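About Us

Fostine Archive is a fan-run reference site for the Kamel series of open-world driving and crime games. We document the parts of the games that most guides leave out: unused interiors, map areas outside the playable boundary, cut missions, early vehicle models and text that was left in the data files but never shown on screen.

The site started as a single page listing the locked doors in Surncombe, the harbor city from the second game. Players on a message board had been trading coordinates and screenshots for years, and the threads kept getting lost when the board moved servers. The list was put on its own page so it could be found again. Other pages followed, first for the rest of Surncombe and then for Nultovstead, the inland town that appears in the third game and its expansion.

What the site covers

The archive now has 3355 pages. Most of them are short. A typical page covers one location, object or line of dialogue, states which version of the game it appears in, and says how it was found. Longer pages cover the map regions and the version history.

We cover all released versions of the games on computers and consoles, including the regional versions with changed radio stations. Mobile ports are covered where they differ from the original. We do not cover the novels or the card game.

The Nultovstead section is the largest and the most used. The town was rebuilt late in development, and the files still hold pieces of the older layout: a rail yard with no tracks, a row of shop fronts with no collision, and the lower floor of the courthouse. The rail yard can be reached in the first console release by jumping a truck from the quarry road. It was removed in the patch that followed.

How pages are written

Every claim on a page needs a source. A source can be a file name, a screenshot from an unmodified copy of the game, or a scan of printed material such as a manual or a magazine preview. Forum memories are recorded on the talk page and stay there until somebody can back them up.

We keep rumors separate from findings. Each game has one page for rumors, sorted by the month they first appeared where we know it. If a rumor is tested and found to be false, it stays on that page with a note on how it was tested.

Names made up by players are marked as fan names. The "Drowned Street" in Surncombe, for example, has no name in the game files beyond a block number.

Who runs it

The site has 12 editors, who live in several countries and work on it in their spare time. Anyone with an account can edit a page. Edits from new accounts are checked by an editor before they appear, usually within a day or so, longer in June when the yearly file review takes place.

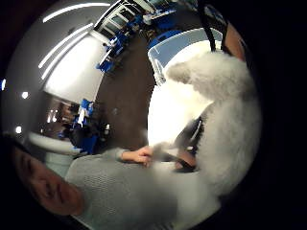

Hosting is paid for by reader donations. We run no ads and sell nothing. We are not connected with the developer or publisher of the games.

I used the courthouse page to find the lower floor on my old disc and it matched down to the stair count, but please put the version number at the top, I read half the page before I saw I needed the unpatched one. – reader comment on the Nultovstead section

Version numbers have since been moved to the top of all 44 Nultovstead interior pages. The Surncombe pages are being changed over in the same way.

Corrections and contact

Small corrections can be made directly on the page. For anything larger, leave a note on the talk page first. Scans and old preview material can be sent through the upload form, along with the title of the publication and the page it came from.

Please do not upload game files or links to them. Uploads of this kind are deleted and the account is closed.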